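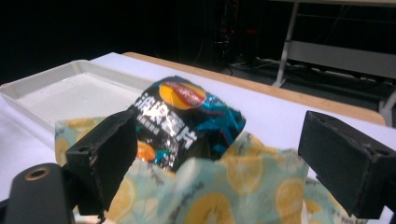
Wavy chips in orange-slice wrap.

I missed the last ferry out of Naswood by 2 minutes, which left me with 40 cents, a wet coat and my late aunt's cat in a carrier. The woman at the Fairweather kiosk said there'd be another boat at 6 in the morning, if the fog cleared. It never clears, she said, quite cheerfully!

So I sat down and told the cat everything. The job in Plollden, the flat with no heating, the neighbour who practised trombone (badly, and always the same tune).

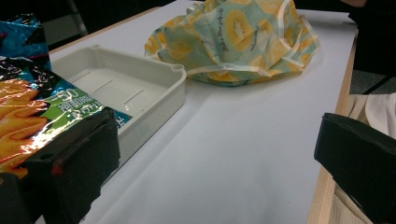
The cat yawned. Then, out on the harbour, something started playing -- low and slow, and a bit flat on the high notes. I knew that tune. I'd thumped on the wall at it for nineteen months.

I picked up the carrier and went down to the water to see who was out there.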